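Stornholm day clock with reminders: two months with a parent who has dementia

The Stornholm is a mains-powered display clock for people with memory loss. It shows the day, the part of the day ("morning", "evening") and the time in digits 36 mm high. Up to 2 spoken reminders can be set for each part of the day. I bought it for my father, who has mid-stage vascular dementia and had started getting dressed at three in the morning.

Setup

It took 90 minutes, most of it spent on the recorded messages. The menu is reached by holding two buttons on the back, and a third press too soon drops you out without saving. The printed guide covers this in one line on the last page. Recording a message in your own voice works well enough if you stand close to the microphone and speak slowly.

The brightness sensor cannot be turned off. In a dim hallway the digits fade to a level my father could not read from his chair. We moved the clock to the kitchen shelf, opposite the window, and left it there.

In use

The part-of-day wording is the most useful feature. He reads it aloud. Night-time dressing went from most nights to one or two a week, although his tablets were changed in July as well, and I can't separate the two.

Spoken reminders were less reliable. He answered the lunch message correctly on most days but took the evening one for a visitor and went to the front door. I deleted it. The Karimi clock, which we had on loan before this one, plays a chime first, and that suited him better.

After a power cut the time was kept but both custom recordings were lost. A backup battery is fitted – it only covers the clock.

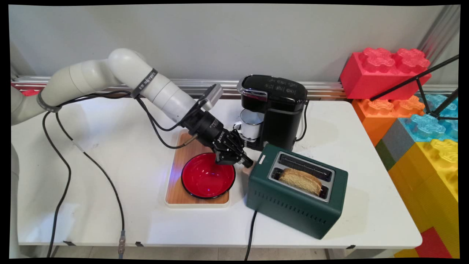
Price and support

I paid 292 including delivery from Grotlow. The plug is moulded and the lead is short, so allow for an extension. Email support came from Vlastimil Murín at the Tikville office, who confirmed the lost recordings as a known fault and sent a revised guide, but no date for a fix.

Worth having for the display. Keep a written copy of your messages.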